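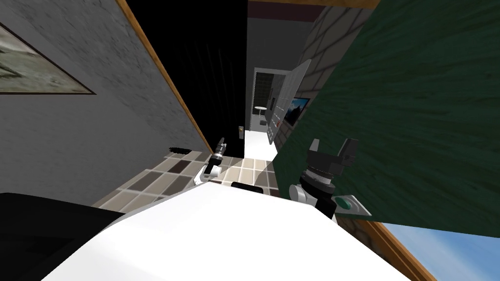
Rendered interior with a tiled floor, a dark doorway and a dark green panel.

Taria Floor Finishes Register

A table of floor finishes in older public buildings, compiled from maintenance schedules, purchase orders and site notes. Each row is one room or corridor section. There are 1224 rows in the current release.

Maintained by Mesfin Seyoum. Site notes and colour matching by Raffaele Rizzi.

Files

floors.csv – the main table
suppliers.csv – supplier names as written on the paperwork, with the cleaned version beside each
notes.txt – free text that would not fit in a column

Columns in floors.csv

room_id: building code plus room number. Codes are not reused.
finish: tile, lino, timber, carpet, concrete or other.
size_mm: nominal size of one tile, longest side first. Blank for sheet goods.
colour: plain colour name. Manufacturers' names are in colour_orig.
grout: grey, white, dark or unknown.
laid: year, where the paperwork gives one.
source: schedule, order or site.

Where it comes from

The records cover 4 buildings. Three had typed schedules in fair condition. The fourth, the Majumder annexe, had only a box of orders from Fullent, so laid is the year of the order and could be a year early.

Scans were keyed by hand and every entry was checked against the paper by a second person. Colours were matched to a printed chart in daylight. Anything matched in the evening before March was done again.

Known problems

Stairwells are under-counted. Most schedules treat stairs as joinery and leave them off.
In 60 rows the size was converted from inches and rounded to the nearest 5 mm. These have inch = 1.
"Buff" and "stone" were used interchangeably by one clerk. We kept both.
Carpet laid over tile is recorded as carpet. The tile underneath goes in notes.txt if we knew of it.

Not suitable for slip resistance or asbestos work. Get the floor tested.

Loading

The files are UTF-8 with commas. Some spreadsheet programs turn 12-10 in room_id into a date, so import that column as text.

Changes

Release 4: Pivance wing added, duplicate corridor rows removed, grout column split from notes.
Release 3: spelling of supplier names cleaned up.

Corrections are welcome. Please send the room_id and a copy of the page you are working from.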